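Plurham cell – memory module job, won't seat
Ticket 135, opened by Slamet Sembiring, bench side 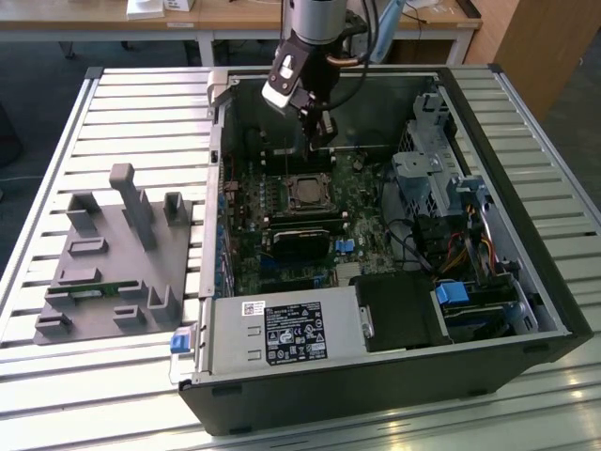

What's wrong

Arm picks the module from the tray fine. Carries it over to the tower, fine. Goes down to the slot, one end clicks, other end doesn't. Script says done. It isn't done. Board won't post.

Same job by hand takes me no time at all and I do it while talking to someone. Grivcombe want to know by the end of the month if the cell can take over memory swaps on the refurb line. At the moment the answer from me is no, but want Peadar to look before I say it out loud.

Setup

Tower on its side, side panel off, board facing up. Printed tray to the left of it. Gripper is the black one with the dark fingers. Slot position comes from the Siregar vision box, then force control for the last bit. Push limit was whatever Foltness shipped it with, I hadn't touched it.

Log

Sunday, February 17, 2019

Run 1. Left end in, right end proud. Reported success.

Run 2. Same.

Run 3. Moved the tower a touch towards the arm, re-ran the locate. Same but the other end this time. So not the slot.

Run 4. Opened the latches myself first, both of them, made sure. Went in straighter. Still not home. Pushed it with my thumb afterwards and it clicked straight away, so it really isn't far off.

Gave up on the default and raised the push. Now stops with a fault halfway, "contact before target". Power cycled controller. Same fault. Put the old value back, fault gone, back to half-seated modules.

Peadar Mac Suibhne, reply

Couple of things.

What is it using to decide it's finished? If that's height only, it'll pass a crooked one every time, the fingers are in the middle and the middle is near enough right. Needs to press one end, then the other, like you do with your thumbs. We had this with the Foltness cell in November.

Fault is a seperate thing. There's a second limit on the wrist and it trips before yours. Raise both or neither. Don't go over 300 on the lower one, the boards flex and you'll have cracked joints to chase.

Also is the case clamped? If it creeps when the arm leans on it you've lost your locate.

Slamet

Height only, yes. Didn't know about the second limit, not in the manual I've got.

Case wasn't clamped. It is now. Put a pencil line on the rail and the old position was off by up to 2 mm after a single push, so there's your wandering end.

Run 5, clamped, old limits. Both ends level for the first time, neither clicked.

Run 6, clamped, both limits up, two presses, one each end. Clicked, clicked. Booted. Full memory showing.

Run 7. Same, good.

Run 8. Bad. Loose power wire had flopped across the near end of the slot and it pressed the module down on top of it. No fault, no complaint, reported success. Module ok, wire has a dent.

Peadar

Vision box won't see the wire, it only looks for the slot. You can add a picture check before the press but that's a proper bit of work, not a setting. For now somebody tidies the wires first.

Slamet

Then somebody's standing there anyway and may as well push the module in. Will write that up more politely for Grivcombe.

My view for the record – seating on a clean, clamped, same-model tower, yes, it can do it. Refurb line is whatever comes off the van. Different cases, latches stiff with dust, cables tied up by ten different people. Not ready for that. Taking side panels off is still us as well, don't let anyone put that in the plan.

Status

Seating fault: fixed, two-press routine saved as the default on the cell.
Limits: both changed, label stuck on controller with the old values.
Clamp: stays on. Please stop borrowing it.
Wire check: open, moved to its own ticket, with Peadar.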